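WANDURCOMBE -- Delegations from the two sides of the Rornum valley agreed in May to extend their ceasefire and reopen the river crossing at Chien to civilian traffic, according to a joint text released by the monitoring mission.

The extension keeps in place the terms of the original truce, which was due to lapse at midnight. Under the new text, both sides will hold their present positions, and heavy weapons must stay outside a buffer strip that runs along each bank. Artillery above a listed caliber is to be parked at storage sites that monitors may inspect on short notice.

The crossing at Chien has been shut to civilians since shelling damaged the eastern approach road. It is the only bridge in the valley rated for trucks. Residents of the lower villages have had to use a mountain track that closes in heavy rain, and fuel and medicine have reached them in small loads.

Frans Koster, who heads the monitoring mission, told reporters that the text was signed shortly after 4 p.m. following a final dispute over the wording of the inspection clause. An earlier draft had required a day's warning before any visit to a storage site. The signed version sets the warning at 4 hours.

"The inspection clause is the part that will be tested first," Koster said. "Both sides have given us the site lists. We will check the lists against what is parked there."

The mission logged 82 violations of the original truce. Most involved small arms fire near the northern end of the line, where the positions are closest. Koster said the mission had not assigned blame in every case, as the direction of fire could not always be established from the observation posts. Two posts will be moved to higher ground to improve coverage.
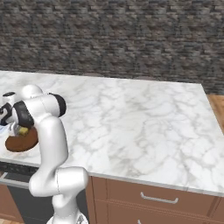
When will civilians be able to cross the bridge at Chien?

The crossing will open in stages once engineers have cleared the eastern approach road and signed off on the deck. Pedestrians will be admitted first, during daylight only, with passenger cars and aid trucks to follow after a load test.

The agreement names 371 people who are to be allowed through ahead of general traffic on medical or family grounds. The list was compiled from applications lodged with the district offices on both banks and checked by the mission. Those named must carry an identity document and will be searched at each end of the bridge. No vehicle may stop on the deck, and checkpoints must be set back far enough to keep lines of waiting cars off the approach ramps.

Clearance work on the road has been contracted to Citex, an engineering firm that already maintains the mission's observation posts. Its crews will work under escort from both sides. The firm has been asked to survey the verges as well as the pavement, and to mark any section it cannot certify with tape and posts. Repairs to the guardrail on the downstream side will be left until after the crossing is in use.

The agreement does not settle the status of the power station upstream of Chien, which each side claims and which has run at reduced output during the fighting. Technical staff will continue to be rotated in under the arrangement reached last winter. Talks on the station were separated from the ceasefire text at the request of the western delegation.

Prisoners are also left out of the text. The eastern delegation had sought a clause on exchanging detainees held since the first month of the conflict. A working group will take up the matter at Wandurcombe, with the mission acting as secretary but without a vote.

Military observers said the arrangement was narrower than the one discussed at the previous round, when the delegations considered a full withdrawal from the riverbanks. That proposal failed over the question of who would police the vacated strip. Under the present text, policing stays with the existing local forces, and the mission's role is limited to observing and reporting.

The mission currently has 40 monitors in the valley. Koster said he had requested additional staff with experience in weapons verification, and that the request was under review. Night patrols will remain suspended on the mountain track until the radio relay there is replaced.

The extension can be renewed by an exchange of letters. Either side may withdraw from it by giving written notice to the mission, which must pass the notice to the other side the same day. The delegations are to meet again in Wandurcombe after the first round of site inspections has been reported.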